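Re: Skolby from the north side, was: easy half day?

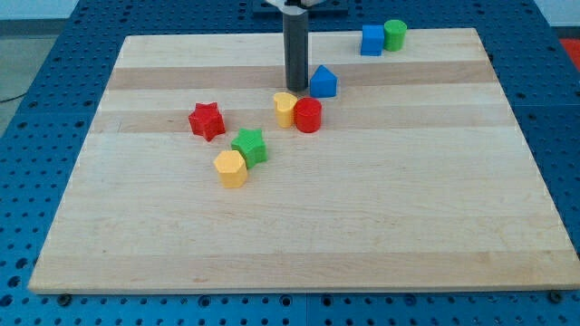
I'm going to be the grump on this one. I read the report below twice and I don't think it should go on the route page as it stands, certainly not with the word "easy" next to it.

On Fri afternoon's thread aside, the message I'm replying to said:

> Went up Skolby from the Gruber road end in July. Parked at the gate, plenty of space. Good path all the way to the saddle, then a short steep pull to the top. It's only 900 feet of climbing. Up and down in 3 hours with a long lunch. Track is on my Avum page if anyone wants it. I'd call it easy, fine for kids, and much nicer than the old way from the reservoir. No idea why more people don't use it.

Taking the parking first. There's a pull-off at the gate, yes. It's also the turning spot for the logging trucks, and the last time I was there it had a new sign saying so. Two cars fit along the fence on the uphill side if both drivers are considerate. I would not call that plenty. The wide gravel patch a little way back down the Gruber road, just before the culvert, is a better bet and adds maybe ten minutes of walking.

Then the path. I've done this side four times and I have never found a good path all the way to the saddle. There's an old skid road for the first part, which is fine. It ends in a clearing with a lot of slash on the ground, and from there you're on game trails until you hit the open slope. If you keep left of the creek you get through without much trouble. If you go right, as the skid road seems to want you to, you end up in alder. I did exactly that on my first try and came out with one glove.

It's possible someone has been in there and cut it. I'd be glad to hear it. But the report doesn't say so, and it doesn't mention the clearing either, which makes me wonder how much of it was written from the track.

About that track. I downloaded it. It runs dead straight for the stretch through the trees, and I don't believe anybody walks dead straight through that. My guess is that the signal dropped and Avum joined the two ends with a line. I've seen it do that in the canyon too. Anyone following the line on a phone will be led across the creek where the banks are highest.

As for the climb, 900 feet is what you get if you subtract the gate from the summit. You lose height after the clearing and again just past the false top, and you have to get it back both times, once in each direction. My altimeter is nothing fancy (a Zulex, the cheap one) and I wouldn't swear by it, but it has given me quite a bit more than that every time. I set it at the gate and check it at the top, so it isn't drift.

The 3 hours I can believe for somebody fit who knows the ground. With kids, no. The last pull is loose rock on top of hard dirt and it's worse going down. I took a twelve-year-old up there who is a strong hiker and she did not enjoy the descent one bit. We went home by the reservoir in the end, which meant a long walk back along the road to the car.

And on why more people don't use it — well, see above. The reservoir way is longer and duller, I'll grant that, and the first mile along the pipe is no fun in the heat. But it has a tread you can follow in fog and a water source partway. I wouldn't drop it from the page in favor of this.

What I'd suggest for the listing, if we're going to have one:

Start: gravel patch before the culvert, Gruber road. Do not block the gate.
Route: skid road to the clearing, left of the creek to the open slope, saddle, summit.
Grade: moderate, off trail in the middle, loose near the top.
Time: around 4 to 5 hours for a mixed group.
Track: none until we have one that somebody actually walked with a decent signal.

If the person who wrote the report wants to tell me the clearing is gone and there's a cut trail through the alder, fine, I'll go and look and take all this back. Has anyone else been up that side since the spring? I'd especially like to know whether the log across the creek is still there, because the detour without it is a pain.

Please trim your quotes when you reply, the last digest was a mess.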